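Hasaron Adopts Summer Water Schedule for Homes and Apartment Buildings

Print this article | E-mail this article

The Hasaron water district will begin its summer water schedule at the end of May, following a vote by the board at its regular meeting on Friday. The schedule applies to all residential accounts, including apartment buildings served by a single meter, and will remain in effect until the board votes to lift it.

Under the schedule, lawn sprinklers and drip systems may run on two days each week. Addresses ending in an even number are assigned Monday and Thursday. Addresses ending in an odd number are assigned Tuesday and Saturday. Systems must be off between 9 a.m. and 7 p.m. on all days. Washing of driveways, sidewalks and parking areas with a hose is not permitted except where required for health or safety.

Watering by hand is exempt. The exemption covers watering cans and hoses fitted with a shutoff nozzle, and extends to balconies, patios, window boxes and shared courtyards. Residents may water by hand on any day. The district asks that they do so in the early morning or evening where possible.
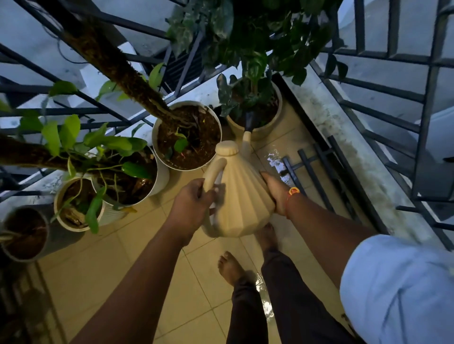
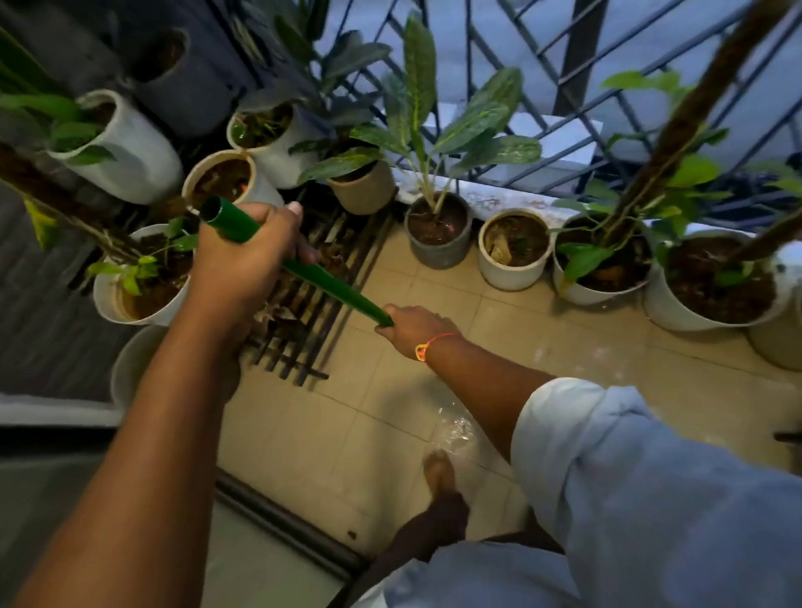
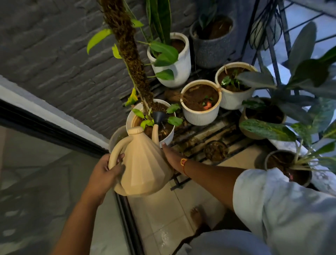

Potted plants on a balcony.

Serpil Kahraman, the district's manager of customer programs, told the board that the exemption had been written into the schedule in response to letters received last year from tenants in the Raptis neighborhood. Several of those tenants had been told by their building managers that no outdoor watering of any kind was allowed.

"That was never the rule, and we regret that our notice was unclear," Kahraman said. "A household with a few containers uses very little water. Our concern is with automatic systems that run during the heat of the day, and with leaks that go unreported."

The district recorded 330 reports of broken or misdirected sprinklers last summer. Staff found that many of the systems had been set in spring and not adjusted afterward. A technician will visit on request, free of charge, to check timers and valves. Appointments may be made by telephone or at the district office on Clarano Street.

Customers who do not follow the schedule will first receive a written notice. A second violation within the same season carries a charge of $40, which will be added to the next water bill. Further violations will be referred to the general manager, who may order that a flow limiter be placed on the line. Customers may appeal any charge in writing within 30 days of the date of the bill.

Owners of apartment buildings must post the schedule in a common area. A printed copy will be mailed to each of the 1414 shared-meter accounts in the district before the schedule takes effect. The notice will state the hand-watering exemption in a separate paragraph and will be available in large print.

The board also discussed the condition of the Clarano reservoir, which supplies the northern half of the district. Levels are lower than at this time last year, and a dry spring has delayed the usual refill. Engineers do not expect a shortage. The board nevertheless directed staff to report on reservoir levels at each meeting through the fall and to prepare a plan for further limits should they become necessary.

In other business, the board approved a contract with Workavero for the replacement of valves at the Raptis pumping station. Work will be carried out at night. Customers in the area may notice reduced pressure between 11 p.m. and 4 a.m. and will be given notice before any shutoff. A request to extend the station's access road was held over to the next meeting.

Print this article | E-mail this article

Reader Comments

raptis_tenant: Glad to see this in writing. Our manager taped up a sign last July saying all balcony watering was banned. I will be bringing him a copy.

Dell R.: Does the even/odd rule go by the building number or the unit number? We are building 17, unit 4.

mowing_on_sunday: To Dell, I called last year and they said building number. You might want to check that it's the same this time.

G. Pruett: What about the sprinklers at the ball fields? They were on at noon twice last week. The article only talks about homes.

northside77: The night work at the pumping station had our water running brown for a day the last time. I hope they give more notice than a card on the door.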